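Giving More on an Ordinary Budget: Kitchen-Table Tips for Households

Posted 1 January 2025

Every new year I get a burst of energy for sorting out our household giving, and I love it! We don't have a fortune to hand out. We have a jar, a notebook, a pantry shelf and two closets that need thinning, and you would be amazed how far that goes once it has a bit of order to it.

Start with the notebook
Any notebook will do. Put the date on the left, who got the gift in the middle, the amount on the right. Leave a wide margin for "receipt in" and tick it when the letter comes. Last year ours added up to $2,662, and I would have guessed half that (the small ones pile up!). Write it down the same evening or it's gone from your head by breakfast.

Keep receipts in the kitchen
I used to file them upstairs, so of course they never got filed. Now there's a plain envelope taped inside the cupboard door over the kettle. In September I empty it, flatten everything and staple by charity. Thermal paper fades, so make a copy of any till receipt you may want at tax time, and check the current rules before you claim anything.

The coin jar
Use a wide-mouthed jar, because you'll want to get your hand in. Wash sticky coins in warm water with a drop of dish soap, rinse, and dry them on an old towel before rolling. Our last jar came to $109, which went straight to the Paracha food pantry. Wrap paper rolls tightly and fold the ends in with the handle of a teaspoon.

Sorting the donation pile
Three boxes: give, mend, recycle. Wash and dry all clothing, button the shirts, and tie shoes together by the laces. Tape the screws for any furniture in a little bag to the underside of the piece. Small appliances should be plugged in and tried first. Heavy things go in small boxes, please, with the bottom seams taped 2 times over. Whoever lifts it at the other end will be grateful!

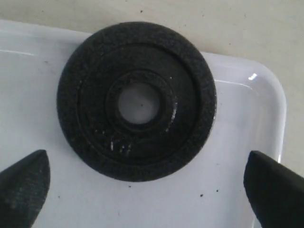
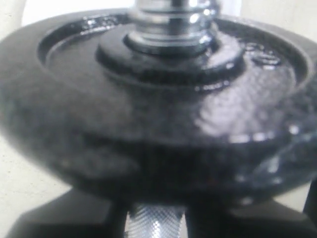
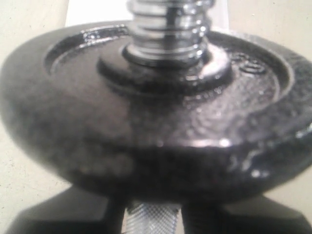

A round black piece, seen close up in each photo

My neighbor Fermín Saavedra taught me to call ahead, and it's the best tip on this page. The Timeo thrift store wouldn't take bedding last fall but was desperate for saucepans. The Sevton shelter was the other way round. One phone call saved us a whole afternoon of driving a futon cover about town.

Pantry giving
Buy one extra of something you already eat, each shop, and set it on its own shelf. Turn the dates to the front. Good ones are canned fish, peanut butter, rice, oats, and soup with a ring pull. Skip glass if the bags will be carried far. Things that often get forgotten: cooking oil, salt, dish soap, can openers.

A quick check before you write a check
Look up the charity's name exactly as spelled, read its latest annual report, and type the web address yourself instead of clicking through from an email. If a caller is pushing you to pay right now, hang up and ring back on a number you found on your own. Gift cards are never the way to pay.

Get the kids in on it
Ours pick one cause each and decorate a jar. The Bruvo library book drive was their choice last time, and they set themselves a silly target of 1,000 pages. They sailed past it with a stack of old paperbacks and were adding up page counts on the stairs till bedtime. Wipe covers with a barely damp cloth, and rub pencil marks out with a soft white eraser.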